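Notebook, sewing room, Flanmont resettlement workshop
December

Came in before eight to get the machines threaded while it was still quiet. Three of the six are behaving. The old Morris is skipping stitches again on anything thicker than shirt cotton, and I've changed the needle twice, so next I'm going to look at the hook timing (Berwyn, if you read this before I get to it, please don't oil it again, it's swimming in there already!).

Morning group was the women from Gulldale plus two new arrivals who came over with the last families from the camp. One of them ran her own tailoring stall for years before she had to leave, and she cuts without a pattern, just chalk and her hand span. I asked her to do a skirt panel slowly so the others could follow, and slow for her is still quicker than me on a good day. I've tried to write down what she does at the waistband:

fold the allowance toward you first, press with the thumbnail, then turn the whole strip over
tack from the middle out, never from one end
leave the last inch open until the zipper is in

I want to try it myself on scrap before I teach it, I think I've got the turning step backwards. 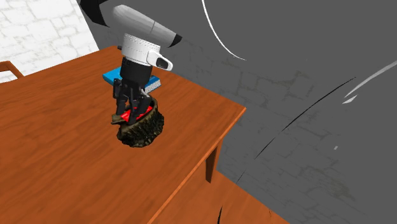 Fabric and thread

The Nultcombe delivery turned up, and it's nice stuff, mostly plain weave, a bit stiff from the finish. Cut a test square and put it through a hot wash to see how much it draws in. Result tomorrow. Until then please nobody cut the school bags out of it! We had that trouble with the green cotton and ended up with linings bigger than the outsides.

Stock book says 1,526 yards of thread left on the big black cones, which I don't believe for a second. Somebody has been writing down the full cones and forgetting the half ones. I'll reweigh them when the kitchen scale comes back.

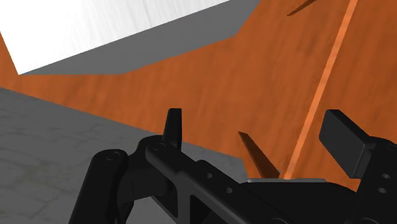 Gripper open, over the wood.

Afternoon was the pay talk with Nia Probert. She has been going through the bag orders and we are at 362 finished since the program started, which cheered everyone up. Her question was whether the trainees should be paid by the piece or by the hour while they're still learning. I'm for hours. When we tried piece pay, the fast ones rushed their corners and the slow ones stopped asking me things, and I spent my evenings with a seam ripper. Nia sees that, but she has to make the grant stretch to summer and piece pay is easier to budget. We left it at hours for the first 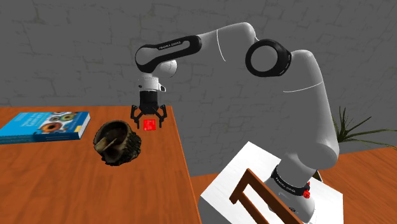 three months, then each person picks. I said I'd write it out in plain English and get it put into Kinyarwanda and French too, so people can take it home and think it over before they sign anything.

Berwyn Prydderch stayed on to help with the buttonholes. He's got the knack of the foot attachment now, and he found out why ours kept puckering: we were using the wrong side of the backing. Two years I've been blaming the tension dial.

Still to do:
Hook timing on the Morris
Measure the washed square
Waistband on scrap, both ways, keep the samples
Ask the new tailor if she'd like to lead a morning (paid, same rate as me, I've cleared it with Nia)
Zippers, we're down to the long ones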